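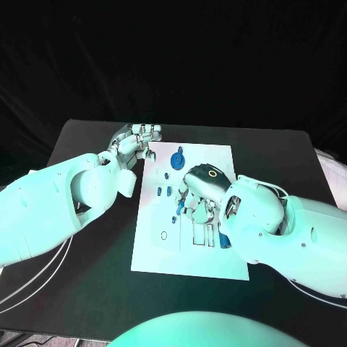

The Gateo teleoperation kit from Hernorgate is a pair of sensing gloves, two wrist trackers, a base station and the Aliyu recording software. I have used it since July to record demonstrations on a two-armed humanoid with multi-fingered hands. My main test is a peg board, with blue pieces that go into matching recesses in a white panel. Small parts show the weak point of any glove quickly. A small blue piece has to be pinched between the fingers with the wrist directly over the board, and in that posture the hand covers much of what the operator needs to see from the head view.

Setup

Calibration takes 89 seconds per operator and has to be repeated if the gloves come off. The manual says a saved profile can be reloaded. In our lab the reloaded profile left the thumb offset enough to miss a pinch, so we recalibrate every time.

Tracking

Wrist position is good. Finger curl is good. Thumb rotation is the least accurate channel, and it matters most for rectangular pieces, which turn in the grip when the thumb lands off center. Gear-shaped and cylindrical pieces are more forgiving. There is no force feedback, only a buzz at the fingertip, and Brodie Pirihi turned his off after the first session. Nyokabi Minja keeps hers on at the lowest setting.

Recording

We logged 1,272 episodes and kept all but 200. Most of the rejects were operator error. The rest had a gap in the left glove stream, fixed by a firmware update. Aliyu writes joint states and camera streams to one file with a shared clock. Trimming is quick. Relabeling is slow, one episode at a time, with no batch edit.

Comfort

Sessions of up to 600 seconds are fine. Past that the wrist tracker strap starts to dig in. Only two glove sizes are sold, and the smaller is still loose on Hina Sial.

Compared with the Cadton leader arms

The Cadton arms hold position better when the operator pauses, but they drive a two-finger gripper and have no finger channels. For bin picking I would still use them. For insertion with a full hand, the Gateo is the better purchase.

Rating: 7/10. Batch relabeling and a third glove size would make it an 8.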